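Collecting demos in simulated rooms: how many start positions per task?

Posted by Yao-tsung Fung

I'm recording demonstrations for a policy that has to drive to a surface, find the object I name and pick it up. Everything is done in simulation with Hedetti. I have 178 episodes so far, nearly all started from the same 7 spots. Training loss looks fine, but when I start the robot anywhere else it drives to the wrong piece of furniture. Should I record more episodes from the spots I have, or add new spots and keep the total the same? Views are from the desk side and the counter side.

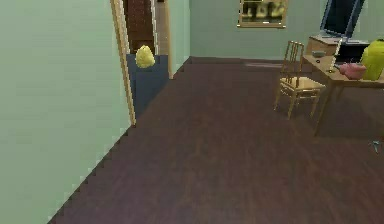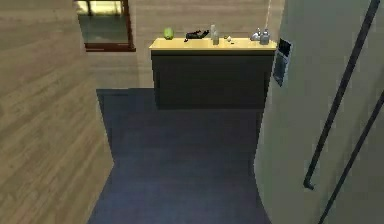 Pak-hei Cheung

Add spots. We had the same trouble on Flirka with 447 episodes, and more takes from the old positions did nothing for it. Pick 15 new starts and vary the heading too, so the target is out of view at first in a good share of them. Keep the episodes where the operator has to turn and look. People tend to delete those as messy, but the policy needs them. Hold a few starts out of training completely and test only on those.

Totenville

Check your instruction text first. If every episode says "go to the counter" in the same words, the model may be ignoring it. Mine was.

Javier

Same problem here, following.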